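Why Is a Bag of Chips Half Full of Nothing?

By Emmett Delacroix
Filed under: Food Science for the Easily Annoyed

You saved up. You walked to the store. You picked the biggest, puffiest bag on the shelf, carried it home like a prize pillow, and opened it. Chips: some. Air: plenty.

Before you write an angry letter, you should know that the puff was put there on purpose, and that it isn't even regular air.

What's in there?

Mostly nitrogen. You are breathing it right now, as it makes up more than three quarters of the air around you. It's a very dull gas. It has no smell, no color and no taste, and it hardly ever reacts with food.

Oxygen is the lively one. Oxygen is great if you have lungs, but it is terrible news for a chip. It gets into the oil and slowly changes it until the whole bag smells like old crayons. The word for this is "rancid," and grown-ups will be impressed if you use it at lunch. So the factory pushes the oxygen out and blows nitrogen in.
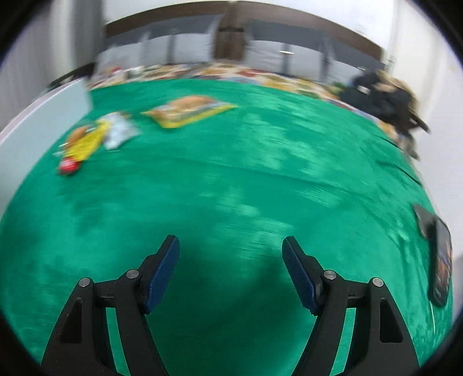 The puff has a second job, too. A chip is about as tough as a dry leaf, and it has to ride in a truck, get stacked by someone in a hurry, and then survive your backpack. The gas works like a cushion. Without it you would own a bag of crumbs, and you would need a spoon.

Why the wrapper crackles

A snack wrapper looks like one sheet, but many are several thin layers stuck together. There may be a plastic layer for the printing, a very thin coat of metal to keep out light and oxygen, and another plastic layer inside that melts a little to seal the bag shut. Stiff, thin layers snap from one shape to another when you bend them, and each snap makes a click. Lots of clicks make a crackle. This is why you cannot open a snack quietly in the town library in Riltstead. I have tried it on a Monday, when the place was almost empty, and it was worse.

Not every snack comes in a pillow. Some packets are long and skinny, and some have three corners.

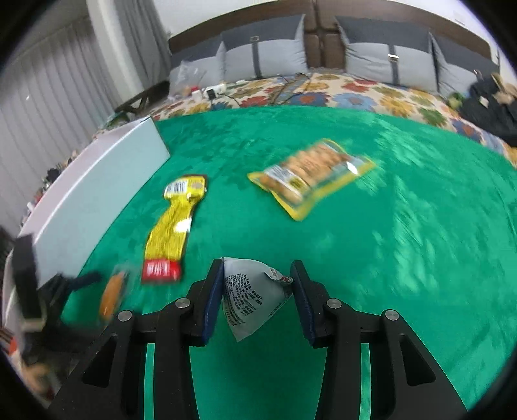
A small white three-cornered packet, with a long yellow one lying on the green cloth.

Bags that go up mountains

If you drive a sealed bag of chips up a mountain, it swells. The air outside pushes on everything, including you, but high up there is less of it to push. The gas inside the bag hasn't gone anywhere, so it spreads out and the sides bulge. On the way back down, the bag shrinks again, unless someone in the back seat has eaten the experiment.

Try it yourself

You need 2 chips and a plate. Seal one chip in a small zip bag with the air squeezed out. Leave the other on the plate overnight. In the morning, bite both. The plate chip has been soaking up water from the air and will probably bend before it breaks. Eat it anyway. Science is not always delicious.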